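The great bin clear-out

I finally did it! After two winters of walking past the heap by the back door and promising myself "next weekend," I sorted the whole lot in one long January afternoon, and I am ridiculously pleased about it.

For anyone new, the heap was what was left over when we moved out of the Pradport house. Eleven boxes, none labeled, all of them packed in the last hour when you stop caring what goes in with what. Batteries with bath toys. A cheese grater in a bag of socks. My friend Jouko Karppinen helped us carry them in and wrote "???" on one in marker, and that's still the most accurate label I've ever had on anything.

My system, if you can call it that, is one bin at a time. I tip a few things in, deal with those, and only then go back to the box. I used to empty everything out on the floor (you know, the way they do on TV) and by four o'clock I'd be sitting in the middle of it eating crackers and reading old birthday cards. With a bin there's an edge. When it's empty you get a tiny finish line, and then you get another one!

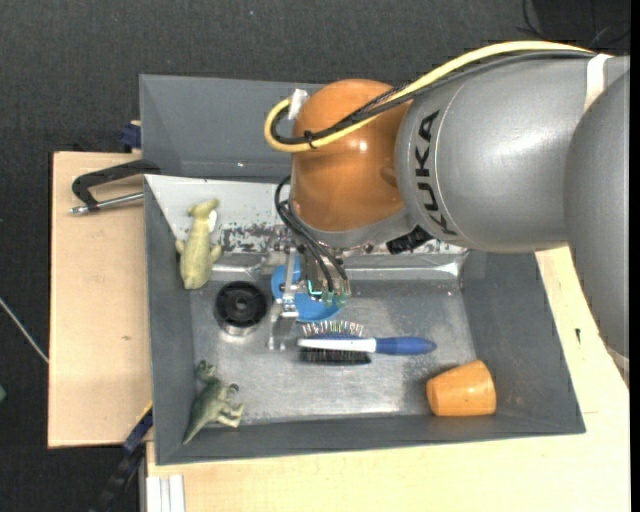

Choosing the right bin took me longer than I'd like to admit. I started with a deep round tub and hated it, because everything slid into one pile and the small stuff went straight to the bottom. What I like now is a plain rectangular shape with sloping sides, same as the gray one in the photo, and only a handful of things in it at a time. Straight-sided crates have those corners where a hair tie can live forever, but with a slope you can get your fingers right down and scoop. I've also stopped worrying about scratches. Look at the flaked, dark patch on that pale inner panel! A bin that gets used is going to look like it, and mine is catching up fast.

So, the results. I kept 156 things, and yes, I kept a tally on the back of an envelope, which made the whole afternoon feel like a game. Everything else went in the donate bags or the trash. The best find was my grandmother's tape measure, which I'd been sure was gone for good. Second best was the missing foot for the Prirari lamp, so the lamp can stand up straight again after leaning on the bookcase since spring.

The cables were the worst of it. I had 13 chargers and could match four of them to something we still own. The keepers are wound up and tied now, each with a strip of masking tape saying what it's for, and they live in a shoebox in the hall closet.

Next up is the kitchen drawer, the wide one under the toaster. I opened it this morning, found 20 takeout soy sauce packets and a doorknob, and closed it again. Maybe after lunch!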